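Kioko desk power strip, white, long cord: two months in

Posted in Desk & Cable Stuff
Review by Salim Minja

I did not want to buy another power strip. I own a drawer of them, most in that yellowed color that used to be white, and every one came with a promise on the box about tidying up my life. The Kioko got onto my list because a reader wrote in to say it was "the last one you'll buy," and I have heard that about umbrellas too.

I paid full price for mine in May. The product page had 1,414 ratings at the time, and I read far too many of them. The five-star ones were mostly written the day the box arrived ("looks great, fast shipping"). The one-star ones were mostly about shipping. That leaves a thin layer in the middle written by people who had plugged things into it, and those were the ones I paid attention to.

What the box says

The box says "clutter-free" twice and "designer" once. It also says the cord is "ultra-thin," and they do mean it. I've had extension cords that fought me all the way across a room, and this one lies where you put it. Whether a thin cord is a selling point depends on what you plan to run off it. I would not put a space heater on any desk strip, and the leaflet in the box says the same in small print near the back, after the part about wiping it down with a dry cloth.

Also in the box: a strip of double-sided tape, which I used, and two screws, which I didn't.

On the desk

My complaint with most strips is that they're made to be hidden, so the minute you need one on top of the table you have a lump. The Kioko is better than most here. On a white surface it more or less disappears, and the outlets face straight up, so you aren't groping around the side of it to find a socket. I've ended up leaving it at a slant. Square to the edge it always had a charger brick knocking into my keyboard. At an angle the cord heads off the far side of the table and I get the front half of the desk back.
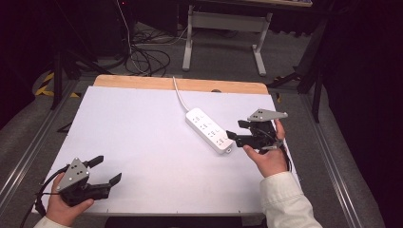
Socket spacing

This was the thing I expected to hate, and I half hate it. The outlets are in rows, close together. Regular plugs are fine. Anything with a fat adapter on it will sit over its neighbor, and then you're playing the usual game of which charger goes where. I got my laptop brick and my lamp on without trouble. Adding the label printer meant moving the laptop brick to the end, and after that I stopped rearranging and left it.

The Plostiser strip I had before spaces its sockets wider and is uglier and longer. If you own a lot of bricks, get that one. The Trisedon is cheaper than both, and I sent mine back after a week for a rattle inside that the seller told me was normal. I don't want a normal rattle in something connected to the wall.

Does it stay put

With the tape, yes. Without it, no. It is light, and pulling a tight plug out with one hand brings the whole strip along for the ride. You end up pinning it down with the other hand every time. The tape fixes that, but it's a one-shot deal. I moved mine once to get the angle right and the second stick was noticeably weaker. They could have put a spare in. Zavudel sells a clamp that is supposed to fit, and I haven't tried it because it costs nearly as much as the strip.

Cleaning and wear

White shows everything. Coffee wipes off. Pencil wipes off if you get to it early. There's a gray smudge near one end I have given up on. The listing claims the sockets are tested to 400 insertions, a number I find low for something you'd use daily, and I can't tell you what happens after that. Mine still grip the way they did when I got it.

Would I buy it again

For a desk, probably, if it were on sale. It's a decent strip with a thin cord and tight spacing, and the price includes a fair amount of money for the word "designer." For behind the TV, or a workbench, or anywhere it's going to be kicked, save the money.

To the reader who said it's the last one I'll buy: I have already looked at two others.

Pros: flat cord, sockets on top, looks fine on a light table
Cons: slides without the tape, crowded sockets, one piece of tape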